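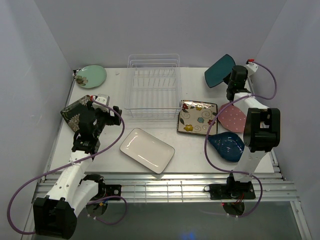

Rack task, Kekwood cell. Both arms busy, nothing in the rack yet.

2019-09-02

Plates again. The task sheet says "load the rack," which is three words and has so far eaten most of my goodwill toward crockery.

Where we are: almost 200 usable episodes of the rack task. Target is 4000. I did the division on a sticky note and then put the sticky note in the bin.

Changed the plate set this morning. The old set was matching white dinner plates, and the policy trained on those had become very good at matching white dinner plates. Show it anything with a pattern and it hovered over the table like someone reading a menu in a foreign language. So the new set is whatever the thrift store had, on the rule that no two should be alike. We have mint green with a little flower, pink with polka dots, a square one with a brown rim and a lot of painted flowers, a blue leaf. The leaf is my favorite and also the worst plate ever made from a gripper's point of view. There is no rim where you want a rim.

Notes from the session, in the order I remembered to write them down:

Left arm took the black chrysanthemum plate first on most runs. Flat square plates are a pain to start. The finger has to get under the edge, and if you come in too steep it just shoves the plate toward the side of the table. What works for me is to come in low and slow, let one finger touch the tabletop, then close and tilt. Please do it this way if you take a shift. If we each have our own style the model will average them, and the average of two good grasps is usually a dropped plate.

Right arm on the dark teal one. The outline is uneven, so the grip point matters more than with the round plates. Went for the back edge a few times and regretted it, partly on account of reach and partly because the wrist ends up somewhere I can't see past.

White rectangular plate throws a nasty reflection when it's at the front of the table. I thought about moving the light and decided against it. Kitchens have lights. Leave it in, tag the episode "glare" and carry on.

Rack position: long axis front to back, center back of the table. Keep it there for this batch. The Sugden batch had it wandering all over the place and we still can't tell if the misses were the plates or the rack. After this batch we can start turning it a little between runs.

Resets are the slow part. A run is short, then you spend longer than that laying plates out again in a way that looks random. People are terrible at random. I caught myself putting the pink one on the right every time, so I've asked for the layout script to be copied over from the Karby machine. Until then, roll a die or something.

Threw out 2 episodes. One was a plate that went in and then rode back out on the finger, which I would keep as a recovery example if I had recovered. In the other I sneezed.

Open question for Dotham: do they want both arms moving at once, or taking turns? Their spec says "bimanual" and leaves it there. I've been overlapping them, left lifting while right goes for its own plate, and waiting only at the rack. It looks better and it's faster, but the labels are a mess at the overlap. Need an answer before we get much further, and certainly before October.

To do:
– wipe the table before each block, crumbs of something keep turning up
– check the purple cable on the right arm, it lies across the table and I'd like it tied up higher
– new pads for the left gripper, 3 left in the drawer
– find a second leaf plate in case of the obvious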